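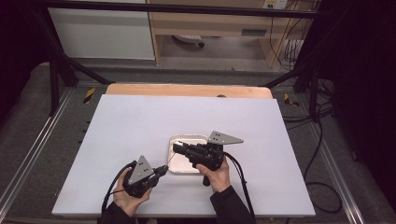
A student in the evening group asked whether a small workshop needs to calculate the cost of one piece at all, when the owner already knows the market price. I said yes, and I want to repeat the answer in writing, as it is the base for the exercise.

Unit 4. Fixed cost, variable cost and the break-even point

Fixed costs stay the same when output changes: rent, insurance, the salary of the bookkeeper. Variable costs grow with every piece: material, packing, wages paid by the piece. Some costs are mixed. The electricity bill usually has a basic fee and a part which depends on use – please divide it before you begin.

The difference between the selling price and the variable cost of one piece is called the contribution. Each sold piece gives this amount to cover the fixed costs. When they are fully covered, the firm is at the break-even point.

Break-even quantity = fixed costs / contribution per piece

Case: Lonitz

Lonitz makes small goods for the table and sells them to shops. Fixed costs are $4,000 a month. In April the contribution was $2 per piece. So the break-even quantity is 2,000 pieces. The firm sold 3,195 pieces, which is 1,195 above this point, and the profit was $2,390.

Many of you wrote $6,390 in the test. This is the total contribution, before the fixed costs are taken away.

Now Lonitz receives an offer from the dealer Brulon for 900 extra pieces at a lower price. If there is free capacity and the fixed costs do not change, any positive contribution increases the profit. But other customers may hear of the price – this the formula does not show.

Homework

Read the Sikder case in the reader, only the part on mixed costs. Calculate the break-even quantity for Lonitz if the contribution falls to $1.60. The Kilari case we will do together in class, please bring a calculator.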